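그리퍼 살까 말까, 올해 예산표를 또 고쳤습니다

지난번 소식에 장비 예산 얘기를 살짝 흘렸더니 궁금하다는 분들이 꽤 계셔서, 오늘은 아예 그 얘기만 짧게(라고 쓰고 늘 길어집니다만) 적어 볼게요. 결론부터 말하면 손에 쥐고 쓰는 그리퍼를 추가로 사기로 했습니다! 수량은 4대예요. 처음 품의서에 적어 낸 숫자는 10대였는데, 견적서를 받아 들고 나서 제가 제 손으로 줄였습니다. 좀 아깝긴 해요.

원래 계획은 2월에 짜 둔 거였어요. 그때는 로봇 팔 한 세트를 먼저 들이고, 남는 돈으로 손에 드는 그리퍼를 맞추자는 쪽이었거든요. 그런데 팔은 설치할 자리도 봐야 하고 전기도 따로 봐야 하고, 안전 펜스 견적까지 붙으니까 금액이 쑥쑥 올라가더라고요. 저희처럼 이 집 저 집, 이 가게 저 가게 돌아다니면서 작업하는 팀한테는 당장 들고 나갈 수 있는 장비가 더 급하기도 했고요. 그래서 순서를 바꿨습니다. 그리퍼 먼저, 팔은 내년 예산으로.

견적은 Zarkasent하고 Proditz, Getik 이렇게 3곳에서 받았어요. 가격만 보면 Getik이 제일 착했는데 손가락 패드가 본체랑 한 덩어리라서, 패드가 닳으면 앞부분을 통째로 갈아야 한다고 하더군요. 저희는 패드를 정말 많이 씁니다. 세면대 주변 물건 집고, 병 집고, 뚜껑 집고 하다 보면 고무가 금방 반질반질해져요. Proditz는 패드만 따로 팔긴 하는데 납기가 7주! 급할 때 7주를 어떻게 기다리나요. 결국 Zarkasent로 마음이 기울었습니다. 본체값은 중간쯤이고, 패드는 묶음으로 미리 사 둘 수 있고, 전화를 잘 받아요. 이게 은근히 중요합니다(지난번 장비 업체는 통화 연결음만 외우게 해 줬거든요).

그리고 예산표에서 제가 제일 많이 틀린 칸이 본체가 아니라 소모품이었다는 것도 적어 둘게요. 패드, 케이블, 보관 가방, 여분 나사 같은 것들이요. 하나하나는 푼돈인데 모아 놓으면 본체 한 대 값에 슬금슬금 다가갑니다. 이번에는 소모품 칸을 따로 빼서 본체랑 섞이지 않게 해 놨어요. 교육비도 한 줄 넣었습니다. 새로 오신 분들이 장비를 손에 익히는 데도 시간이 드는데, 그 시간을 예산에 한 번도 안 적었더라고요. 저도 표를 고치다가 알았어요.

보관 쪽도 바뀝니다. 지금은 각자 가방에 넣어 다니는데, 들어오는 물량부터는 Liew에서 나온 칸막이 보관함에 넣고 대장에 적기로 했어요. 귀찮으시겠지만 부탁드려요. 누가 어느 걸 들고 나갔는지 단톡방에서 찾는 일은 이제 그만하고 싶습니다, 진짜로요.

수량을 줄인 이유를 물어보신 분이 계셔서 조금 더 적자면, 하루에 동시에 나가는 인원을 기준으로 잡았어요. 처음에는 전원 한 대씩이면 좋겠다 싶었는데 일정표를 펴 놓고 보니 다 같이 나가는 날이 거의 없더라고요. 돌려 쓰면 됩니다. 대신 남은 금액은 패드랑 수리비로 돌렸고, 연말에 모자라면 그때 다시 올려 볼 생각이에요. 팀장님은 벌써 표정이 좋지 않으십니다만 그건 그때 가서 걱정하기로!

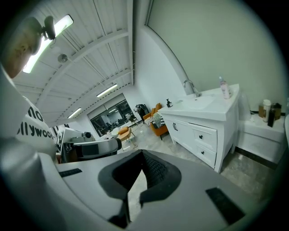
안양, 7/16/20 — 발주서는 오늘 오후에 넘겼습니다. 작업하는 공간을 생각하면 역시 들고 움직이는 쪽을 먼저 사는 게 맞는 것 같아요. 흰 세면대 수납장이 있고, 그 위에 분홍색 병이랑 검은 펌프 병이 놓여 있고, 옆 낮은 장에는 통이랑 병이 모여 있고, 조금 떨어진 데 주황색 안락의자까지 있는 방이면 고정식 팔을 어디에 세울지부터 한참 고민해야 하잖아요. 그리퍼는 그냥 들고 들어가면 되니까요. 가운데 검은 고무 패드, 예산표에서 제 속을 제일 썩인 게 바로 이 부분입니다. 오목하게 들어간 모양이라 병을 집는 작업에 맞을지 견적 단계에서 업체마다 꼭 물어봤고, 표면 무늬가 닳는 시점도 물어봤는데 답이 다 달랐어요. 그래서 이건 저희가 직접 기록해 보려고요.

앞으로 할 일도 적어 둡니다. 입고되면 제가 먼저 한 대씩 켜 보고, 이상이 없으면 보관함에 넣고 공지를 올릴게요. 쓰던 장비는 바로 버리지 않고 예비로 둡니다. 패드를 갈아 끼우실 때는 대장 비고란에 날짜만 적어 주세요. 그게 쌓여야 내년 소모품 금액을 감으로 안 쓰고 숫자로 쓸 수 있어요. 가방도 같이 바꿔 달라는 의견이 있었는데, 가방은 이번 발주에 못 넣었습니다. 죄송해요, 다음 분기에 다시 넣어 볼게요.

로봇 팔은 완전히 접은 게 아니고요, 설치 장소부터 다시 알아보는 중입니다. 후보지 아시는 분은 게시판에 댓글 남겨 주세요. 천장 높이하고 콘센트 위치까지 적어 주시면 정말 큰 도움이 됩니다!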